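Ticket 981: Children's check-in labels not printing, Tridville campus
Opened by: Chinyere Effiong
Assigned to: Krishnamoorthy Mathew
Status: Monitoring

Reported Friday. Check-in station 2 accepts a family's phone number and shows the child as present, but no name tag or parent pickup tag comes out. Station 1 prints normally. Nursery and elementary rosters in Ondel are correct.

Mathew: Print queue on station 2 held 6 jobs, all from the Wednesday kids' service. Cleared the queue and restarted the Rallis print helper. Test tag printed, next one stalled. Log shows error 530 after each job.
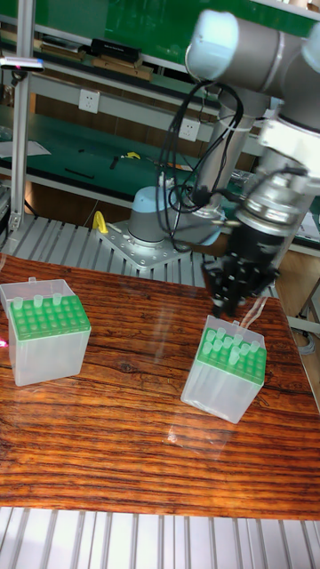

Mathew: Error 530 is a label size mismatch. Station 2 was still assigned the old Karel template, which has no allergy line. Switched it to the template used on station 1 and reprinted. Name tag and pickup tag both came out with matching codes.

Effiong: Tried it with my own two kids. Tags fine. Visitor registration still defaults to the old template.

Mathew: Confirmed. Visitor template is set separately under Events. Changed for Sunday school and children's church. VBS not changed, event is closed.

Keep handwritten pickup tags at the desk this Sunday. Will close if no repeat.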